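Kitchen & Table > Flatware, Knives & Cookware > Is "18/10" worth paying for or is it just a number?

dustpan_deluxe
Posts: 13
3 July 2020

Need a sanity check before I spend money. We're replacing our everyday flatware after years of mismatched stuff and I keep running into the same sales pitch. 18/10 is the good stuff, 18/0 is junk, spend more, you'll have it for life. The set my spouse likes is called Borkum, from Tindness, and it's 18/10. The one I like is the Dhanial pattern, 18/0, and it costs a lot less.

I have handled both in the store in Caltville and I could not tell you which was which with my eyes closed. The clerk said the Borkum would "hold its luster for generations." I asked how she knew, given that the pattern came out in May. She went to get someone else and he said the same thing.

So does the number mean anything in daily use? We run the dishwasher every night and we don't polish anything, ever.

----

kettleblack
Posts: 661

The number means something. 18 is the chromium percentage, the second number is nickel. Nickel helps with corrosion resistance and gives you a slightly warmer shine. 18/0 has basically no nickel, it's magnetic, and it will spot sooner in a dishwasher.

Whether you'll care is another question. I've got 18/10 and I'd buy it again.

----

oatmeal_twice
Posts: 1000

I'd push back on "will spot sooner." Sooner than what? In whose dishwasher? I have heard this for years and the people saying it mostly own one set, so they have nothing to compare it to. Our 18/0 has been through a dishwasher every day for a very long time and it looks like flatware. The knives have a few pits. The knives always have a few pits, no matter what you buy, because knife blades are a different steel.

Also, weight and finish get mixed up with the steel grade all the time. A store puts the thick, nicely finished set at 18/10 next to a thin stamped one at 18/0, you pick up both, and you walk away thinking nickel is heavy.

----

kettleblack

> Sooner than what? In whose dishwasher?

Mine. I had 18/0 before this. It had rust freckles on the fork tines inside a year. The current set doesn't have any. Same machine, same water, same detergent. I realize that's one kitchen but it isn't nothing.

----

oatmeal_twice

Fair enough, that's more than most people bring. Same price level, though? If the old ones were bargain bin forks then the freckles could be bad finishing between the tines. That's the hardest part to polish and the first part they skip.

----

kettleblack

They were cheap, yes. I'll give you that one.

----

pie_crimper
Posts: 3

long time reader, hardly ever post. we have the Dhanial, the one you like. bought it for the kids to wreck. the dinner forks are fine and the knives are fine. the soup spoons are too deep for my taste, you kind of have to tip your head back. no rust that I've seen. we have soft water though and I don't know if that matters

----

dustpan_deluxe

Thank you, that's the first thing anyone has told me about these that didn't come off the box. Our water is hard as a rock. The kettle looks like a cave.

Do the handles scratch? The ones in the store had a mirror finish and I figured that would last until the first load.

----

pie_crimper

oh they scratch. tiny lines all over, you stop seeing them after a couple months. every shiny set does that I think

----

gravyboat_north
Posts: 661

Hard water changes the question more than nickel does. What people call "spotting" is usually mineral film, and you can wipe it off with vinegar. Rust doesn't wipe off with vinegar so easily, and people call that spotting too. Half the reviews out there are complaining about their tap.

Dustpan, before you buy anything, take one of your old spoons with the haze on it and soak it in plain white vinegar for a few minutes. Rinse it, dry it, and look. If it comes up clean then your new set is going to look exactly like your old set by fall, at any price.

And don't leave stainless sitting in salt water, or in tomato sauce overnight. And don't put it in the same basket with silver plate. Those do more damage than anything we've argued about so far.

----

kettleblack

Agreed on the vinegar. Not so sure about "at any price." There's a real difference in how thick the metal is at the neck of the spoon, and you find out about it the first time you go into hard ice cream.

----

gravyboat_north

Thickness, sure. That's a separate thing from the grade, which is what he asked about. You can buy a thick 18/0 and a thin 18/10. The box won't tell you the thickness because then you could compare.

----

brinewater
Posts: 13

I'll be the crank. I think you should all quit buying sets. Go to a thrift store with a magnet, take what feels good in your hand and leave the rest. Old restaurant flatware is everywhere. It was made to be thrown into gray bus tubs by teenagers and it doesn't care about your water.

The "lifetime" talk drives me up the wall. A lifetime warranty on a fork covers what, exactly? Read one sometime. It excludes scratches, stains, pitting, bending, the dishwasher if you used the wrong soap, and losing it. All of the ways a fork can go bad, plus losing it.

----

dustpan_deluxe

I did read it. The Tindness one wants you to mail the piece in at your own cost, with the original receipt, and they decide. The postage on a teaspoon would be more than the teaspoon.

Not ready for the thrift store approach. Mismatched is what we're getting away from, and I was told so quite firmly at home.

----

oatmeal_twice

Brinewater, what's the magnet for? You just spent two paragraphs telling us the grade doesn't matter.

----

brinewater

Keeps me from paying silver prices for stainless when somebody has put the wrong tag on it. And plenty of good 18/10 won't pull, so no, it doesn't prove anything by itself. I never said it did. You want to fight about magnets, start a thread.

----

dustpan_deluxe

Okay, I did the vinegar thing. Took one of the old spoons, left it in a mug while I made lunch, rinsed it and dried it with a dish towel. The haze is gone. All of it. I have been looking at that haze for years and believing it was the metal wearing out.

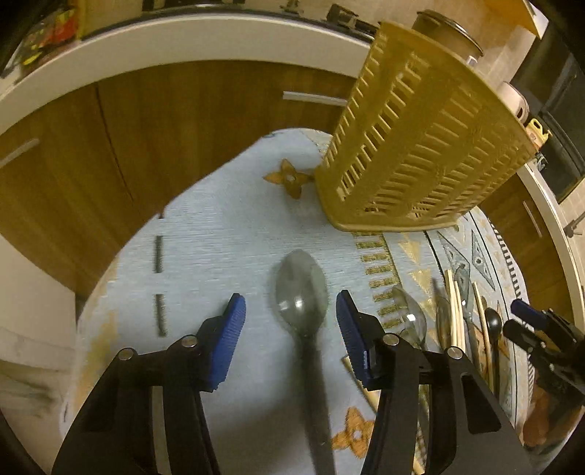
So now I'm annoyed in a new direction, because the main reason we gave ourselves for replacing everything was that it all looked dull. My spouse is not impressed and says they still don't match – which they don't.

I'm leaning toward the cheaper set and a jug of vinegar. Talk me out of it.

----

gravyboat_north

No reason to. One warning, though. A soak once in a while is fine but don't leave them in there all night and forget. Vinegar is an acid and I've seen it dull a polish.

And check the rinse aid in your machine. If the dispenser's been empty since you moved in, fill it and give it a couple of weeks.

----

dustpan_deluxe

It has a dispenser?

----

kettleblack

Oh boy.

I'll try talking you out of it anyway. Flatware is one of the few things in the house you touch three times a day. If your spouse likes the Borkum better in the hand, that counts for more than anything any of us can say about nickel. I still think it'll hold up better in your water. I can't prove it and Oatmeal is going to tell me so.

----

oatmeal_twice

You can't prove it.

I do agree on the first part. Buy for the shape. Check whether the fork handle digs into your palm and whether the knife rolls off the plate. That last one is a real problem with round handles, and no review ever mentions it until the knife is on the floor. If the store will let you, take a plate off the shelf and rest the knife across it.

And find out if they sell single pieces. You are going to lose teaspoons. If you have to buy a whole second set to get teaspoons, that's where the cheap set stops being cheap.

----

pie_crimper

can confirm on the teaspoons. Dhanial doesn't do singles in our store, only the full box. we are down to a sad number of teaspoons and I've been stirring my coffee with a butter knife

----

dustpan_deluxe

That might be the thing that decides it. Borkum does come in singles, I saw the little bins. They want a silly amount for each one but at least the bins are there.

I'll go back to Caltville with a plate in my bag and see what rolls. Still don't believe a word about luster.

----

brinewater

Take a magnet.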